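Skoker Pilot, Room Tidying by Demonstration
Second progress report to the program office at Usell
Sun 1 March

You asked for a shorter report than the last one, with fewer adjectives. I have tried. The money is being spent as planned and the recording is going ahead of plan. Whether the recording is worth what it costs is a separate matter, and most of this report is about that.

Where we stand

The grant calls for 3000 usable demonstrations of the litter task by the end of the project. We had 2176 recorded when February closed. That number was in the slide Butik sent you and it has been repeated since, so please note the word "recorded." A demonstration counts as recorded when the operator presses stop and the file saves. It counts as usable when a reviewer has watched it through and agrees that it shows the task being done in a way we would want copied. Review is well behind recording, and I won't put a usable figure in this report until the backlog has been watched. My own expectation is that we will lose more than the proposal allowed for.

The task is the same as before. An operator drives both arms by remote control and gets litter off the carpet and into the black bag. The operator decides which arm does what. We left that open on purpose in the proposal, on the theory that variety would help. I now think it was a mistake, or at least an expensive kind of variety.
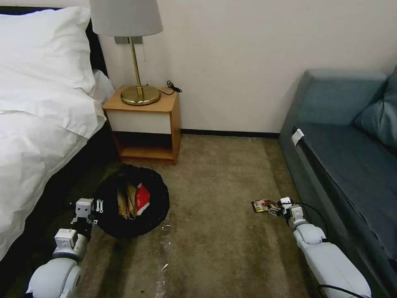
Duan disagrees with me on this and asked that it be said here. Their view is that a policy trained on one tidy habit will fail the first time the bag is a foot away from where it expects it, and that the disorder in our recordings is the part Usell is paying for. They would sooner have 2000 untidy demonstrations than 3000 that all look like the same person on the same morning.

I take the point about habit. What I don't accept is that every difference between operators is useful. Some operators steady the bag with the left gripper before they drop anything in. Some leave the left arm hanging and drop from above. Some change their minds halfway, and the file then contains a reach, a retreat and a second reach that means nothing. A learner has no way of knowing that the retreat was a person reconsidering. It will learn to hesitate, and we will then spend a month finding out why.

What has gone reasonably well

The bedroom setup has been stable. Furniture stays put, the lamp stays put, and the litter is laid out again before each run. Operators now get a layout card, which ended the tendency to drop everything in the same easy patch of carpet. Paper packaging is the easiest class for most of them. Crumpled paper gives a gripper plenty to close on, and if the first grasp is poor the second usually isn't far off.

Session length was cut after the first report and the recordings are better for it. Late-session files used to be full of little corrections near the rim of the bag. I have watched enough of them to be convinced they came from tired hands. Operators stop sooner now, and I would rather pay for the idle time than review those files again.

What has not

Bottles. A bottle on its side can roll when a finger touches it badly, and the operator, who feels nothing through the controls, learns of it from the video a moment late. The proposal treated bottles and wrappers as one category. They should have been two. We have started tagging them separately, and the earlier files will have to be tagged by hand, which was not budgeted.

Flat litter is the other trouble. Wrappers lying close to the pile are hard to see at a low angle and harder to pinch, and several operators press the fingers into the carpet until something gives. It works often enough that they keep doing it. I don't want the system to learn it, and I have asked that those runs be rejected even where the wrapper ended up in the bag. This has made me unpopular with the people counting files.
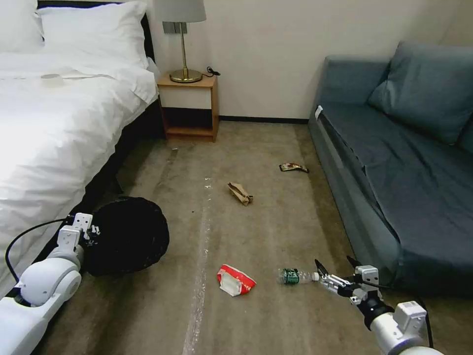
Does a finished run, with everything in the bag, count as a good demonstration?
Only if the way it was done would be acceptable on repeat, and under the current review sheet that is left to the reviewer's judgment. Two reviewers given the same run do not reliably agree. A new sheet is drafted with a separate mark for outcome and for manner, and we will go back over accepted files with it.

Results so far

There is one trained policy and I am not going to oversell it. Trained on the early files, it was tested in the same bedroom, on the same carpet, with litter of kinds it had been trained on. We ran 80 trials. It approaches a wrapper convincingly. It is much less convincing about letting go over the bag, and on bottles it is poor. Skoker's summary describes this as "early competence." I would call it a decent reach with the rest missing.

We have not tested it in another room. Until we do, any sentence claiming that the system can tidy a bedroom should be read as a sentence about this bedroom.

Requests

Permission to move the second operator rig budget into review hours. Recording is no longer what holds us up.

Agreement that the target be restated in usable demonstrations, with bottles counted on their own line.

A second room, furnished differently, before the next milestone. Butik has offered space but no date. If the date slips past the milestone I will report the milestone as not met, whatever the file count says by then.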